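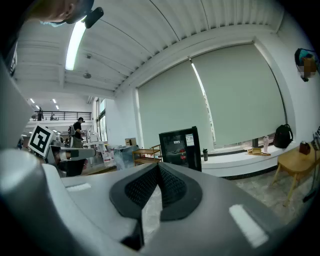

The Grolum is a hand-held gripper that costs $2398, and for the first 30 minutes I was sure I'd bought a very expensive salad server. Then I read the manual.

I wanted it for recording demos, to replace the Saster I've been swearing at since August. The Saster is lighter and its trigger is nicer. It also drops anything rounder than a brick.

Grip is where the Grolum earns its keep. The mesh-faced pads held a tape roll, a marker and a boiled egg (my lunch, briefly a test object). I ran 200 pick-and-place demos over two afternoons and threw out 5, all of them my fault - I kept letting go early, like a man handing over a baby.

The camera view is wide. You get the fingers, the work, the ceiling lights and whoever happens to be leaning in. Good for tracking, less good for privacy. Bright windows behind the work are handled better than on the Panasiuk we had on loan, which turned every blind into a glowing slab.

Gripes: the body is bulky, and my wrist filed a complaint by the second afternoon. The Ellus software wants a restart after every firmware update, and there are a lot of firmware updates. Lihua Xia, who has smaller hands than I do, gave it back after one session and asked for the Saster.

Four stars. I'd buy it again, with a wrist brace.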